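Accueil | Fils | Auteurs | Recherche | Précédent | Suivant

[liste-restauration] Re: Fontaines à eau en salle, débit et filtration
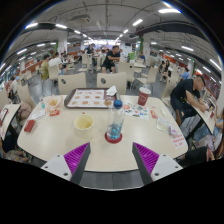 Bonjour,

Je reprends les points dans l'ordre du message initial.

> Nous exploitons une salle de 35 couverts à Brutby. La fontaine Mustix
> tombe à 12 litres par heure en fin de service. Faut-il changer la
> cartouche ou revoir l'arrivée ?

Mesurez d'abord la pression en amont, vanne ouverte, puis en aval du filtre. Si l'écart dépasse 1 bar, la cartouche est colmatée. Sinon, le problème vient de l'arrivée — souvent un réducteur mal réglé ou un flexible pincé derrière le meuble.

> Le compteur affiche 1 588 litres depuis la pose du filtre Puratitz.

Ce chiffre seul ne permet pas de conclure. Tout dépend de la dureté et des matières en suspension. Chez nous, même filtre, le débit a commencé à baisser après presque 13 semaines, sans alarme du compteur.

Pour les bouteilles que les clients remplissent eux-mêmes, prévoyez un bec assez haut et un bac d'égouttage démontable. Le bac Rosenthal passe au lave-vaisselle, le joint non. Purgez aussi la ligne chaque matin, surtout après une fermeture.

Quelqu'un a-t-il les cotes du raccord de l'ancien modèle Mustix ? La notice indique deux filetages différents selon la page.

Cordialement,
Le gérant, salle du bas

Contact | © Liste restauration 2024 | Haut de page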